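# Sollero All-Purpose Cleaning Concentrate, 930 ml

One bottle, most of the house. Sollero is the unscented concentrate from Onilum, and it does counters, floors, tile, sinks and the outside of the fridge. It doesn't smell like a mountain spring. If you want a mountain spring, Ultura makes one in lilac, and you're welcome to it.
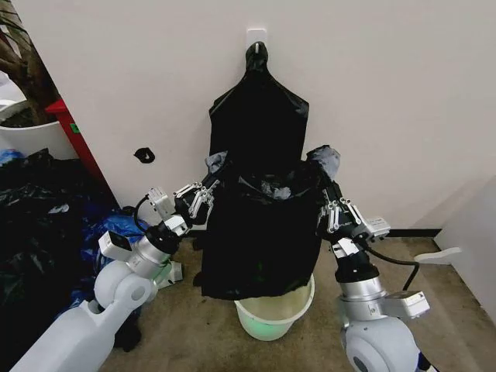

The formula is plant-based and free of dyes, so it looks a lot like water. Please leave the label on. We get emails.

## How to mix it

- **Everyday spray:** 2 capfuls in a spray bottle, topped up with cold water.
- **Floors:** 10 capfuls to a full mop bucket. More won't make the floor cleaner, but it will make it sticky, and then you'll be mopping again.
- **Burned pans:** straight from the bottle. Leave it overnight and pretend you're soaking it on purpose.
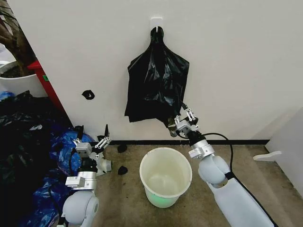 Spray bottles are sold separately. The Danladi glass one fits our cap and survives most falls onto a bath mat — tile is another matter. Any bottle you already own is fine as long as you rinse it well and it never held bleach.

Skip Sollero on unsealed stone, waxed wood and anything your grandmother told you not to touch. Try a hidden spot first on painted walls. 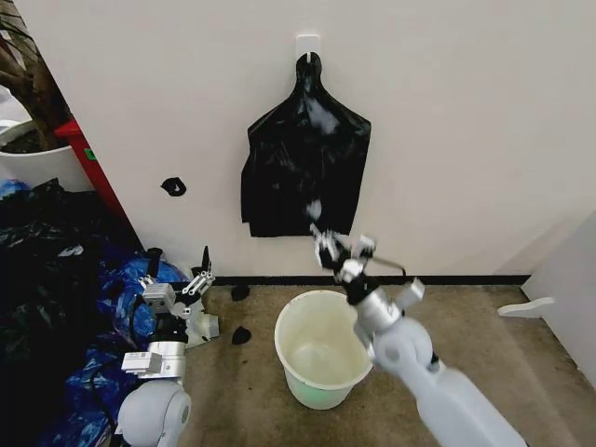

## Shipping and returns

Orders leave our warehouse within two business days. Unopened bottles can come back for a full refund. Opened ones can't, even if you only used a little and feel bad about it.

The cap changed in November: it's wider now and pours slower. Refill pouches are out of stock until the new ones arrive.

*Page updated Jan 13, 2023*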